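Home Forums Projects Members Help
Search this site Go

Wrist camera view is tilted and everything looks upside down - is my training data ruined?

Hema Nambiar
June 6, 2021

Hi all! Our club is teaching a simulated gripper to pick up bottles, and I'm having a blast with it. I've rendered 1,100 views from the wrist camera in our cabin room, and 474 of them come out like this one, with the bottles hanging cap down and the whole room leaning.
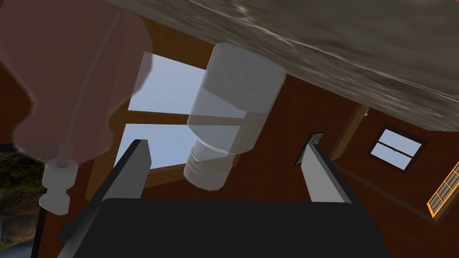
Durnholm Student Robotics Club - Simulation Team

The clear bottle is the target and the pink one is there as clutter. Both are see-through, so the wall and window show faintly behind the pink one, and our detector (we call it Flaltent) keeps missing the clear one. Should I turn these upright before training?

Raimo Hirvonen

Love this project! Don't rotate them yet. The camera rides on the wrist, so when the wrist rolls, the room rolls with it. If your gripper will work at those angles, Flaltent needs to see them. What I'd check first is the camera frame in your config. Ours was off by 180 degrees all through March and every grasp went to the wrong side - took us ages to spot! Set the wrist level, render one view, and see which way the bottles point. For the clear bottle, try training on the cap and threads too, they have much better edges than the body.

Fosano

just make the bottles solid red, worked for me with 400 pictures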